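Can a two-armed robot fold laundry for a shop yet?

tarkolora
Posted in Automation at Work
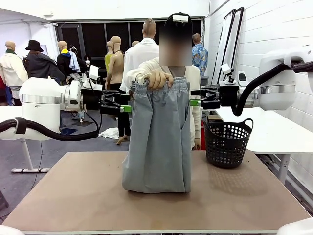 I do returns for a small clothes shop and trousers are what eat my day. Shirts I can do half asleep. Has anyone here got a machine to take them from a basket to a folded pile without someone standing over it?

Endent
Short answer, no. Towels, yes. Trousers have two legs and a waistband that bunches up, and once they are in a heap the software has to work out which bit is which. Elastic waists are worse.

henao16
Disagree with Endent. I watched one do 17 pairs in January, all from a basket. It dropped one. Slow, but it got there.

Endent
How slow?

henao16
Nine minutes for the worst pair. The rest were quicker.

Endent
So a person would have finished the lot and had lunch.

Damián Barrientos
You are both right — it depends on whether it can run overnight. Speed matters less then. I would want to know who sorts out the dropped pair at 3 am.

tarkolora
We get 3,000 returns in a busy month, so overnight would suit me. Does it cope with pockets hanging out?

henao16
Didn't see any like that. Statholm on the other board might know, he works with soft fabrics.

Endent
Ask him about drawstrings as well.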